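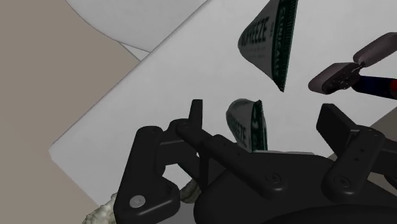

Slide 1. White tabletop, two tubes, one tool with a dark handle.

Hi everybody, thanks for coming out on a Monday! (Wait for the back row to sit down. Check the mic.)

So my talk is about glue. More exactly, it's about why the stuff you glued last year fell off, and what I do now at my bench in Clusholm. I've been fixing chairs, lamps and picture frames for 30 years and I still get it wrong, so please don't take notes like I'm a chemist.

SLIDE 2 — the Quintanilla chair
Tell the story. Bought it at the Quintanilla flea market, one wobbly leg, looked like an easy evening. Somebody before me had glued that joint 3 times and each layer just sat on top of the last one. New glue wants to soak into wood, and old glue won't let it. I spent a whole weekend scraping! Ask who has done this. (Hands usually go up slowly, then all at once.)

SLIDE 3 — clean, then dry fit
Put the whole thing together with no glue at all. If it doesn't close by hand, stop and find out why. I skipped this on a drawer in September and ended up with glue on my sleeve, the drawer and the dog.

SLIDE 4 — clamps
You want snug. If you crank down until everything squeezes out, there's hardly any left in the joint. Pass around the little bar clamp, and get it back this time.

SLIDE 5 — waiting
My worst habit. The label says one thing for "handling" and another for "full strength" and people read the first number and go sit on the chair. In a cold garage give it longer. I leave mine overnight, then another day if it has to hold a person.

SLIDE 6 — what to keep at home
Wood glue, a two-part epoxy, some rags, a cheap brush. Write the date you opened it on the bottle. If it comes out stringy or lumpy, toss it.

If there's time: the Soltmont lamp (short version, skip the part about the wiring). Then questions. Somebody will ask about hot glue — say crafts yes, chairs no. Handouts are by the door, and the next bench night is at Plaltness.

© Clusholm Bench Talks | Contact us | Back to top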